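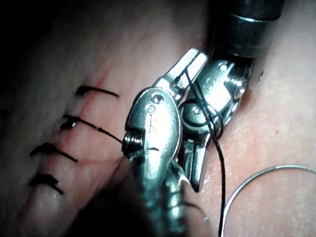

Four completed sutures, with two robotic instruments at work beside them.

Print this page | E-mail this page

Milled shoulder rumble strips on a two-lane road: placement, noise and bicycle clearance

Posted 07/07/2019 by shoulder_width

The county has put out a resurfacing plan for Gollomine Road that includes rumble strips milled into both shoulders and along the centerline. I live on the straight section between the creek bridge and the Pinitz turnoff. My house is set back 170 feet from the edge line. The traffic figure in the plan is 2231 vehicles per day, which I take to be both directions combined, though the table does not say.

I am not against the strips in principle. Most of the crashes mentioned in the plan are single vehicles leaving the pavement, and I have had two of them in my own fence. My questions are technical.

First, does the strip have to go right at the painted line, or can it be moved outward? The paved shoulder is narrow on my side and I ride a bike on it most mornings. Second, is there a milled pattern that makes less noise outside the vehicle but still wakes up a driver? Third, the plan says the strips will be "omitted where appropriate" and gives no rule for what is appropriate. Is that normal wording, and who decides?

The drawings show one typical cross section with no dimensions on the groove itself. The comment period runs to the end of July. 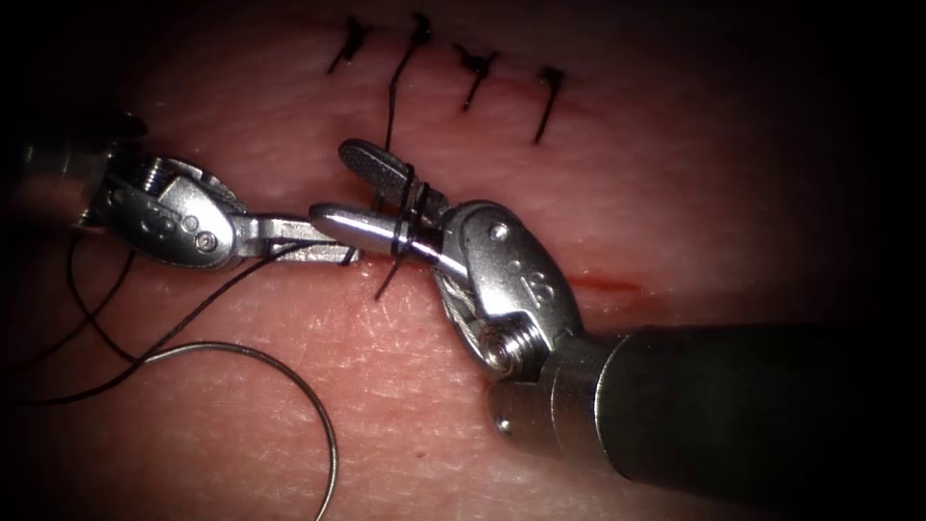
edgeline_ret
Contributing member, pavement and markings

I will take these in the order you asked them.

Placement. There are two common arrangements. In one, the groove is cut directly under the edge line and the paint goes over it, usually called a rumble stripe. In the other, the groove is cut outside the line with a gap between the two. The stripe version leaves the most clear shoulder for a bicycle. It also keeps some paint on the sloped faces of the groove, which can help the line show up at night in rain. The drawback is that traffic drifts onto it more often, so there are more hits per day and therefore more noise. On a narrow shoulder I would ask for the stripe version and accept the extra hits, except through curves, where large vehicles track wide and run the inside edge line constantly.

If the county uses the offset version, the number to look for is the clear pavement left between the outer end of the groove and the edge of the asphalt. If that comes to less than what a rider needs to hold a straight line, the shoulder is lost for bicycle use and riders will move into the lane. An offset of 8 inches does not sound like much on a drawing. On a shoulder that is already narrow it can use up what was left.

Bicycle gaps. Ask for a skip pattern. The groove runs for a set length, then stops for a set length, and the stops give a rider a place to cross in or out of the shoulder. Gap length should be set from downhill bike speed and not from the level sections. Your road has a grade on the bridge approach, so this matters there.

Noise. The standard milled groove is a short cylindrical cut repeated at close spacing. The tire drops into each one and the result is a loud, low-frequency burst both inside and outside the vehicle. There is a second type, a continuous wave with no sharp edge, sometimes listed as sinusoidal or "mumble" strips.

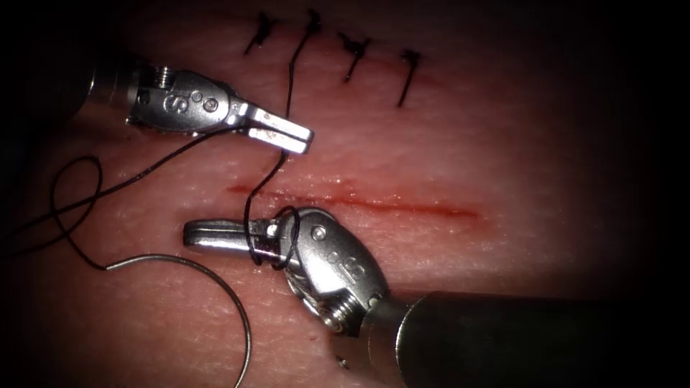

It gives the driver vibration through the seat and steering wheel but puts out less sound at the roadside. How much less depends on tire type, speed and the depth of the cut. Heavy trucks with wide tires may bridge a shallow wave and get very little from it. Unit price is usually higher, as the milling head has to follow a controlled profile and fewer contractors own the equipment.

At your setback, a hit on a standard groove will be audible indoors with the windows open. Whether it bothers you depends on how many hits come at night, and the daily volume does not tell you that. Ask for the hourly breakdown. If the count was done with tubes, the county has it.

Omissions. The wording is normal but incomplete. A full plan set will have a table listing each omission by station: driveways, intersections, bridge decks, turn lanes and places where the pavement is too thin or too cracked to mill. Ask for the table. If there is no table, the decision ends up with the inspector on the day of the work.

gravel_side

We got these on the county road through Zivance. You stop noticing after a while. The centerline ones are worse than the shoulder ones, people hit them every time they pass a tractor. I would worry more about the centerline if I were you. Also water sits in them and then it freezes.

crossfall2
Member

Adding to the longer reply above, which covers most of it.

Check whether the milling is done before or after the final surface. Some counties cut the groove in the old asphalt and then lay a thin chip seal over it. The groove keeps part of its depth and the exposed aggregate is sealed, which deals with most of the water complaint. If they cut after sealing, ask for a fog seal over the groove.

On the centerline, keep the strip clear of the longitudinal joint if you can get the county to agree. The joint is already the weakest part of the mat, and milling through a poorly compacted one can open it up. The Antoniadis Hill job had this trouble and needed patching along the joint for most of its length. A core or a density reading at the joint before milling would settle the matter.

For the bicycle question, put the shoulder width in your written comment as a measurement, taken at several driveways. Measure from the center of the edge line to the edge of sound pavement and ignore any part that has raveled. On my road the drawing was off by 2 feet at one culvert and the strip was left out there after somebody sent in the measurement. Comments that say "the shoulder is too narrow" get a form letter.

Volume in those tables is nearly always both directions unless marked otherwise.

Related items

Reading a typical cross section on a county plan set
Chip seal over milled grooves: depth after rolling
Requesting hourly traffic counts
Centerline strips and farm equipment
Edge line width on two-lane roads
Pinitz turnoff: left-turn lane warrant
Recessed pavement markers and snowplow damage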